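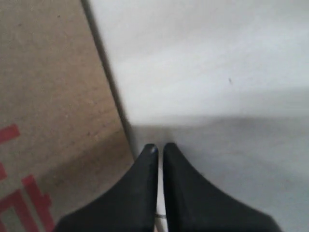 24 December 2019

Quick one before I shut the laptop for a few days. The wrist camera numbers are in and I want them written down somewhere before I forget what I did.

Background for anyone who missed the September post: I've been trying to train the arm from demos using the wrist view only. No overhead camera. Rocío said it would never find box edges that way, too blurry up close, and she had a point. Old policy got within reach of the cardboard, then just sort of hovered there. Closed on air. Opened. Closed again.

So what changed. Two things, really.

First, more demos that start badly. I had 260 clean ones, all nice straight approaches, and the policy had no clue what to do when it came in crooked. Added 24 ugly ones - start too far over, fingers half shut, wrong angle, then recover. Took me one evening. Wish I'd done it months ago.

Second, random crops and color jitter in training. I think the old one was latching onto the printing on the boxes. Red ink is a very loud feature when everything else is brown and white. Turn the box round and it was lost. With the jitter on it seems to care more about the dark line where the cardboard ends, wich is what I wanted in the first place. Can't prove that yet. Haven't done the saliency maps.

Result: 157 successes out of 260 runs on the new policy. Old one I only ran 20 times and got four, so not a fair fight, I know, I know. Yasmine already emailed me about sample sizes. Will rerun the old checkpoint properly.

Failures are mostly one kind now. It lines up fine, then closes too early, tips nearly together before they get to the edge. Depth, I'm guessing. One camera that close and it can't tell near from very near. Going to try feeding in the last few frames instead of a single one, plus finger width as an input - can't belive I left that out.

Also need boxes with different printing. Mine all look alike.

Code is still on the Ondum branch, still a mess. Don't use the config in the root folder, it's the old one. More in January.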